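October, bench notes, sorting table
started 8:40, coffee first

Picking up from last entry. Block kit is for the Ghorbani display, the sorting activity, needs to be packed by color in small bags so whoever opens it doesn't spend the first half hour on the floor. Delivered mixed, all of it, one carton. Carton says 328 pcs. Going to check that today as I go.

Table first. Wiped down the wood on both sides, pencil marks mostly gone. One dark ring on the left that won't lift, tried the Zendeo cleaner, then plain soapy water. Leaving it. Do NOT sand, finish is thin there already.

Green surface: brushed, then damp cloth. Shows dust way more than the old gray one did but colors read better against it, esp. red. Old gray one is rolled up behind the door if anybody wants it.

Bins. Tried the Lovetti trays first. Too shallow, blocks hop out when you drop them in from any height, and the noise is awful. Went back to the plastic bins. Orange, white, see-through gray. Washed all three, dried with the blue paper because the lint from the cotton rags sticks to the gray one and then you can't tell lint from scratches.

Question was whether to match bin color to block color. Tried orange blocks in the orange bin. Bad idea. You look in and can't tell at a glance if it's empty or has a layer at the bottom. Red ones in the white bin is much better, every corner shows. So:

red – white bin
orange – gray bin
rejects and anything chewed up – orange bin

Wrote that on tape, tape fell off, wrote it here insted.

10:15. First go, small handfuls. Tipped a full scoop on the table and it was chaos, blocks over the edge and under the radiator. Handful at a time on the left side is fine, bins stay in the middle and to the right. Spread them out so they aren't touching before starting, the ones that sit tight against each other get picked up in pairs and then one drops.

Bags: 20 to a bag. Tried 25, zipper splits. Label on the outside, Flarer marker, not the ballpoint, ballpoint rubs off by lunch.

Blocks themselves. Edges mostly clean. A few of the orange have a seam you can feel with a thumbnail, doesnt matter for display but they don't stack true. If it rocks on the bench it goes to rejects. Reds better, no idea why, same supplier as far as I know.

11:30. First 100 through. Five bags. Stopped to sweep, concrete was gritty and it gets tracked up onto the table on sleeves somehow. Found two blocks by the drain, back in the carton.

Setup just before restarting, bins back in place and a few blocks out on the left: 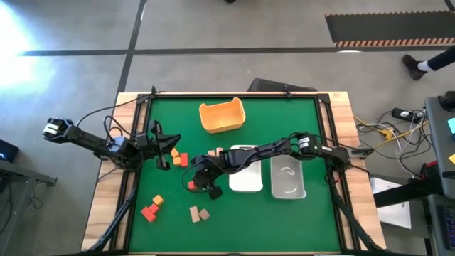 Sorting table, late morning. Orange bin at the far side, still empty. White and gray next to each other.

Bin spacing ok like this. Might slide the white one a bit toward the front, have to reach over it to get to the orange otherwise.

1:50. Another 75 done after lunch, so 175 total, leaves 153 if the carton label is right. Not bagging the odd ones till the end. Rejects so far all orange, all the seam thing.

To do
– finish carton, check against 328
– ask Ghorbani if they want the rejects or if we bin them
– more small bags, nearly out
– new tape that sticks to plastic
– ring on the wood, try oil?

Gray bin has a scratch across the base, was there before the wash. Fine for sorting, don't send it out with the display.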